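The Dishwasher Clause

The lease on the shared workshop at Ernden ran to 17 pages, and the kitchen took up five of them. Members would wipe the counter. Members would not store resin in the refrigerator. Members would load the dishwasher.
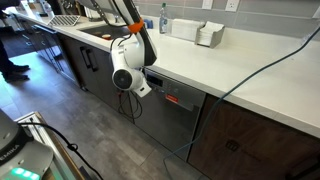
I had read the word "members" several times and concluded that it could be stretched. The arm had been paying dues since December, in the sense that I had been paying them for it. The form asked for an occupation and I wrote "reaching."

The plan was modest. The arm would lift a cup from the counter, carry it down to the dishwasher, and put it in the rack. A child of four can do this, and is usually praised for it. I had a master's degree, a cart, and a gripper that had cost more than my first car, so I gave it a month.

It was well into the fourth month when I started speaking to it.

I wasn't friendly about it, either. I said things like "left" and "your other left." I had written the motion software myself and named it Kadorov, after a chess opening I believed existed. Kadorov thought hard before every move. It would bring the arm out over the counter, lower it with great dignity, and stop with the gripper a hand's width above the cup, like a man who has walked into a room and forgotten what he came for.

"It's thinking," I told the woman from the bench by the window, who wanted to rinse a brush.

"About what?"

I looked at the log. It was 457 lines long and most of them said WAIT.

She rinsed her brush by leaning around us, and left. Her own project was a rowboat. It had been finished in the spring and had already been in a lake.

By then I knew things about that kitchen that no tenant should. I knew the height of the counter to the millimeter, and that the dishwasher door dropped faster at the end than at the beginning, and that the tile by the cabinets was lower on one side, so that the cart had to be shimmed with a folded catalog from Malabanan Plumbing Supply. I knew which mugs had honest handles. I dreamed in rack positions. My sister called to ask how I was and I told her the wrist was much better.

The first cup went in at a quarter to midnight. I had changed one number, from 5 to 40, out of spite. The arm came down, closed on the rim, rose, swung, dipped, and let go. The cup stood in the rack, upside down, the way cups are supposed to stand. It took eleven minutes. I clapped, which sounded terrible in an empty building.

Then I ran it again, and it took the cup back out.

I checked the code. There was nothing in it about taking cups out. I checked the log, where Kadorov had written WAIT, WAIT, WAIT, and then, for the first time, DONE. The cup was on the counter exactly where it had started.

I put it back in the rack by hand. The arm took it out.

We went on like that until the heating shut off. Somewhere in there I looked at the cup properly. It was the green one from the Sirkska ferry, with the chip in the foot, and there was a ring of coffee in the bottom that I had left there myself that morning. I filled the kettle. When I had finished my coffee I set the cup on the counter, in the usual place, and went to get my coat.

I was at the door when I heard the rack slide out.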